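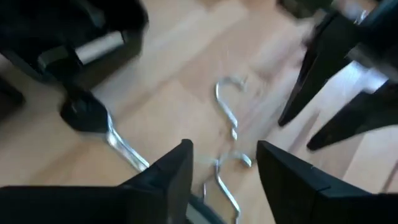
A goal in soccer counts only when the whole of the ball has crossed the whole of the goal line. The rule sounds simple, but it is easy to get wrong. Think of the seam between two planks on a pale floor with long boards. If you put a ball down so that its middle is just past the seam, part of it still hangs over the seam when you look straight down. On a field, that ball is not in the goal. The ball must be completely past the line, both on the ground and in the air.

Why do people disagree about it?

The answer depends on where you stand. A fan sitting behind the goal sees the ball from one side, and a fan near the halfway line sees it from another. From an angle, a ball can look as if it is over the line when it is not. The only fair view is straight along the line or straight down from above. The assistant referee runs along the side of the field and tries to be level with play, but a hard shot moves faster than a person can run.

What counts as the line?

The goal line is part of the field. It is painted as wide as the goalposts are thick. The back edge of the paint, the edge nearest the net, is the one that matters. If any part of the ball is still above the paint, play goes on.

An example

In November, Numham played Hellström in a youth league match in front of 1,071 people. In minute 27, Numham's striker Tomoyo Wada hit a shot that struck the crossbar, bounced down and spun back out. The Numham players raised their arms. The referee, Veronika Stöckli, looked at her assistant, who had kept his flag down and stayed where he was. She let play continue. The score was still 0-0 at that point, and Hellström won 1-0.

What about goal-line technology?

Some large stadiums have cameras that follow the ball from several sides. A computer works out where the ball is and sends a signal to the referee's watch - usually within one second. Small fields do not have this, so the officials decide by eye. If they are not sure, they do not give the goal.

Words to know

Crossbar: the bar that joins the tops of the two posts.
Goal line: the line at each end of the field that runs between the posts and out to the corners.
Assistant referee: an official with a flag who helps the referee from the side of the field.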